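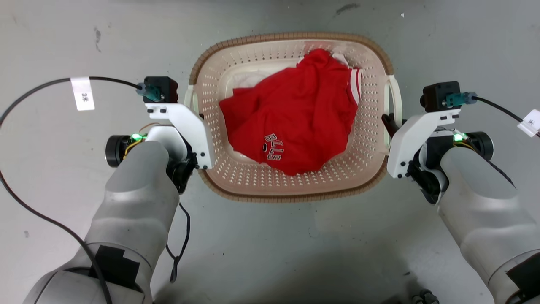
November, after ten at night

Zeeshan Awan called again about the rear differential. He wants me to buy the Sullon rebuild kit for the truck and he wants me to do it this week, before the price goes up. The price has been going up before every phone call since summer. I told him I'd think about it.

What I think so far: the kit is $420 and says "complete" on the page. Complete how? I went through the parts list with my reading glasses on and there are bearings, races, a pinion seal and a crush sleeve. No shims. You can't set up a ring and pinion without shims, so I'd be ordering those separately, and paying freight on them too. Karthikeyan says the Sethi kit has shims but the bearings come in plain bags with no maker's name on them. He's put in two and neither one has howled yet. One of them went in last month, so I don't count it.

The truck does howl. It starts at 45 or so, goes away when I lift, comes back on the hill past the grain place. Shazia Jafri rode with me and says it's the tires. It could be the tires! I'd love for it to be the tires. But I swapped front to back and the noise stayed where it was.

Drained the oil before supper. Gray, with a fine glitter in it, and a bit of fuzz on the magnet. Zeeshan says glitter means it's finished. The manual says some fuzz is normal and says nothing at all about glitter. I wiped the magnet, filled it with the cheap 80W-90 and got most of it in the axle – the rest is on my sleeve.

Oľga at Sollbridge quoted me for a used axle, 98 thousand miles on it, "quiet." Who listened to it? She didn't know. She'd give me a 100 day warranty, parts only, and I'd have to bring the old one in first, with the truck sitting on stands the whole time.

So no order tonight. I'll borrow the dial indicator from Daniyal and measure the backlash before I spend anything. If it's in spec I'm going to look at the carrier bearings, and Zeeshan can wait. Need more brake cleaner and a fill plug gasket.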